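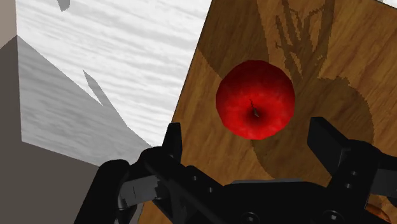
Macarena Figueroa wrote in to say that I am a snob, that her family has kept a guest room for 70 years, and that anyone who puts visitors on a pull-out couch should be ashamed of himself. Fair enough. My column last month was a bit hard on guest rooms, and I would like to make it worse.

A guest room is a room you pay to heat so that your brother-in-law can complain about the pillow. Ours was used for four nights last year. The rest of the time it held an exercise bike, a box of Christmas lights and a bed so well made that I was afraid to sit on it. I own a mattress that has had an easier life than most dukes.

The defense of the guest room is that it makes people feel welcome. I have stayed in a lot of them, and what they make me feel is inspected. There's the stack of towels in three sizes, and I have never known what the middle one is for. There's the little card with the wifi password, which doesn't work, and the lamp you can only turn off by getting out of bed. In the morning you strip the sheets to be polite, and then your host comes in and looks hurt, and you put them back on.

Compare that with the couch. When I was twenty-six I slept for two weeks on a couch belonging to Fulgencio Iglesias, in an apartment over a dry cleaner in Bestis. I woke up when he made coffee. I went to sleep when he got tired of talking. There was no question of whether I was in the way, as I was plainly in the way, and we both got used to it by the second day.
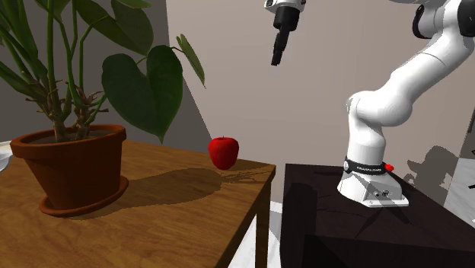 We are still friends. I can't say the same for the couple with the garden suite, who gave me my own entrance and my own kettle and whom I saw, over a long weekend in July, for maybe two meals. They were very kind. I could have been at a motel, except that a motel would have let me leave the towels on the floor.

My wife's position is that I'm romantic about couches because I haven't slept on one since my back was good. She may have a point. We replaced ours in the spring with a sleeper from Calvo, which cost 1,000 dollars and has a steel bar across the middle that finds your kidneys in the dark. I tried it for one night in the interest of this column. I moved to the guest room at 3 a.m.

So I'll give Ms. Figueroa this much: keep the room if you have it. But leave the door open, put the bike somewhere else, and let people come out in their socks and bother you. And tell me what the middle towel is for. I've asked everyone I know, and I have had several answers, all of them given with complete confidence.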